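Section 4. Fitting a replacement hydraulic filter and return hose on the Kiiskinen compact loader

Read this section before you open the parts box. The seller's listing will tell you the kit is a direct fit and that the job takes 20 minutes. I have never seen it done in 20 minutes by anyone who also cleaned up afterward. Set aside a morning.

4.1 Check what you were sent

1. Find the machine plate inside the left step and write down the serial number. Do this even if you ordered by model name. Botex and Tindolari both list their kits under the model name alone, and the model name covers two different return ports.

2. Compare the new filter with the old one. Look at the seal diameter and the thread, not the paint. "Genuine" on a carton means that somebody printed a carton.

3. Push a clean rag through the new hose and pull it out the other end. If it comes out with black crumbs on it, push another through. If the third one is still dirty, send the hose back.

4. Check the hose marking against the working pressure in your machine's own data sheet. Ignore the figure in the web listing. A hose with no marking at all should not go on the machine, whatever discount came with it.

Note: The Grarkwood kit includes a small bag of extra O-rings. Two sizes are mixed in the one bag and they look very much alike. Sort them on the bench with the old ring beside them.

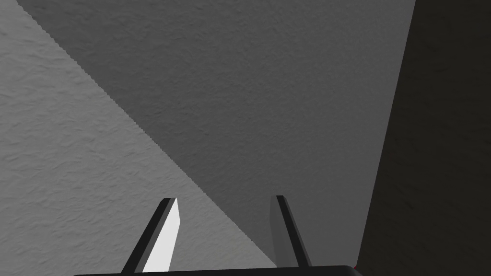
5. Keep the carton, the invoice and the old filter until the loader has worked for a full week. Most sellers turn down a return that comes back without its packaging, and a few will turn it down anyway.

4.2 Make the loader safe

1. Park on level ground, lower the bucket flat, and set the parking brake.

2. Stop the engine and take out the key. Put the key in your pocket.

3. With the engine off, move each control lever through its full travel several times to bleed off pressure. The manual for the older machines says once is enough. I don't trust it, and neither does Ikechukwu Bashir, who wrote the shop notes this section is based on.

4. Let the oil cool until you can rest your hand on the side of the tank.

CAUTION: Never feel for a leak with your fingers. Oil under pressure can go through skin and the wound may look like nothing. Use a piece of cardboard, and get to a hospital right away if you think you have been hit.

CAUTION: Do not work under a raised arm that is held up only by the cylinders. The lock bar must be in place and pinned.
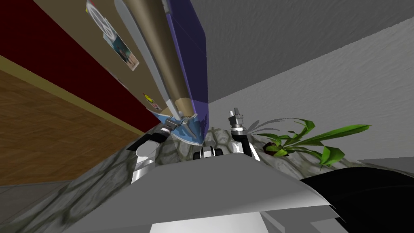 4.3 Change the filter

1. Wipe down the filter head and everything above it. Dirt that falls in now goes straight to the pump.

2. Put a drain pan under the head. The old filter holds more oil than you would guess from its size.

3. Turn the filter off with a strap wrench. If it won't move, check that the old seal has not been painted over before you reach for a longer handle.

4. Look at the head and make sure the old seal came away with the filter. Two seals stacked together will hold just long enough for you to put the tools away.

5. Smear clean oil on the new seal, spin the filter on by hand until it touches, and tighten by the amount printed on the can. Some Tindolari cans have nothing printed on them. Ask the seller for the figure in writing.

4.4 Fit the return hose

1. Take the old hose off at the tank end first and cap the port.

2. Lay the new hose beside the old one. A little longer is fine. Shorter is not fine, even if it can be made to reach.

3. Start both fittings by hand. Tighten the valve end to 105 Nm, then the tank end to the same figure. Hold the adapter with a second wrench while you do it.

4. Route the hose through the original clamps. Demyd Kobzar swears by cable ties for this and has replaced his hose twice.

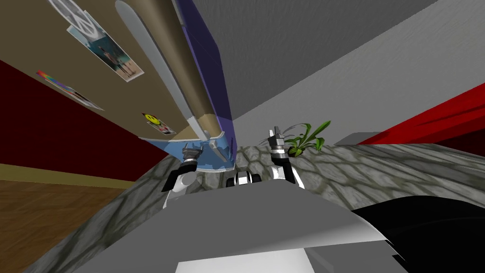 5. Swing the arm lock clear, check that no tools are left on the frame, and top up the tank to the middle of the sight glass.

6. Start the engine and let it idle for 2 minutes without touching the levers. Then raise and lower the arms slowly, a few times, and stop.

7. Check the oil level again and look over both fittings with the cardboard. A damp ring around a fitting after wiping is a leak. Do not accept "it will seat itself" from anyone, the parts counter included.

4.5 Service interval

The Botex leaflet claims 600 hours between filter changes. It doesn't say on what machine, with what oil, or who did the counting – so follow the interval in the loader's own manual. In dusty work, cut it in half.

Write the hour-meter reading on the new filter with a paint marker before you close the side panel.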